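**From the workbench: the modular board**

The Drolent workshop newsletter goes out to people who build, borrow or repair our teaching boards, and this issue's long item is about the modular task board. Several of you have asked how the current layout is put together and whether the panels can be swapped at home. They can, with a little patience.

The board is a set of separate panels that lock together along their edges, much like a jigsaw puzzle. Each panel carries one kind of control. You can put them in nearly any order, and the people who borrow boards from us usually settle on one arrangement and leave it alone. We have no view on which order is best. The one thing we ask is that the panel with the handle stays at an outside edge, where a hand can get at it. 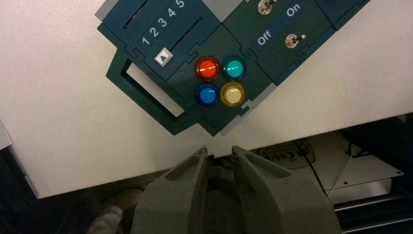 *Slider scale, handle and the four push buttons on the green board.*

The slider panel has had the most changes over the past year. The old one had a plain track with no numbers, and people wrote to say that they could not tell anyone else where to set it. "A bit past the middle" does not work well over the phone. The scale now runs from 1 to 5, printed in white alongside the slot. If you have the old panel and would like the new one, you can trade it in at the front counter. Please take the panel off your board first and bring only that piece. Last time we offered a trade, we ended up with a shelf of complete boards and no idea which panel each owner wanted changed.

The small square button with the blue triangle sits below the low end of the scale. It is easy to press by accident when you are cleaning around the slider, so clean with the board switched off. A dry cloth is enough for most marks. For sticky ones, dampen the cloth slightly and wring it out well. Do not spray anything onto the panels directly. Liquid finds its way into the slots and the seams, and the slider panels that come back to us for repair have nearly always been sprayed.

The push buttons are still the favorite part. There are four of them in a square, red-orange and teal on one row, blue and cream-yellow on the other. We get regular requests for other colors, and for now the answer is no. The teal one is the one people complain about, on the grounds that it is close to the color of the board itself. We understand the complaint. We tried a white lens in its place and it was too easily mixed up with the cream-yellow, so the teal one stayed.

If a button starts to stick, press it straight down several times near the center of the dome. Grit around the rim is the usual cause. A soft, dry toothbrush worked around the edge will lift most of it. Please do not pry at the dome with a knife or a screwdriver. The lenses scratch easily and we cannot polish them.

The switch panel has its On and Off labels printed on strips. These are holding up better than the stickers we used before, which curled at the corners after one summer. If your board still has stickers, write to us and we will mail you a replacement set at no charge while they last.

A word about taking boards apart. Lay the board on a flat, clean table with plenty of room on all sides. Start with a panel at a corner and lift it straight up, holding it by the edges. Do not twist. The notches are made to slide up and down, and twisting is what snaps them. If a panel will not move, try its neighbor and come back to it. Keep the thin backing pieces with the panel they came from, and put a piece of masking tape on each one with a letter on it if you plan to take off more than two at a time.

Putting the board together again is the same thing backward - lower each panel until its face is level with the one beside it. Run a fingertip across the seam. If you can feel a step, lift the panel out and look for crumbs or a folded bit of backing underneath.
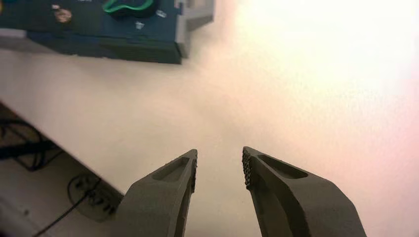
For storage, keep the board flat and out of direct sun. The dark colors get warm on a windowsill, and a board we left in the front window in August had a handle panel that no longer fit its neighbors by the end of the month. A closet shelf is fine. So is the space under a bed, as long as nothing is stacked on top of the buttons.

If you carry your board around a lot, the Platimik bag is the one we now stock. It has a stiff base and a flap that folds over the controls. The older Chien sleeve is softer and a little cheaper, and we have 2 left at the counter. It does the job for short trips, but it lets the board flex in the middle. Lift the board with a hand under it when you put it in or take it out of either one. The handle is meant for moving the board across a table and should not take the full weight for long.

**Parts and trades**

Slider panels with the printed scale are in stock. Switch panels are short, and the next lot should be in before the fall session starts. We passed 1,000 panels made at the Geninon bench this spring, and the older molds are showing their age, so expect slightly tighter seams on anything you get from the newest lot. They loosen after you have put them together and taken them apart a few times.

We would also like to hear about layouts. If you have found an order that works well for a particular lesson or a particular person, send a short note saying which panel goes where and what you use it for. A pencil sketch is fine. We will print a few in the next issue, space allowing, and keep the rest in the binder by the counter for anyone who wants to look through them.

Loan boards from the spring session are due back by the end of the month. Please return them with all panels attached and the switches set to Off. If something is cracked or missing, leave a note with the board. There is no charge for ordinary wear.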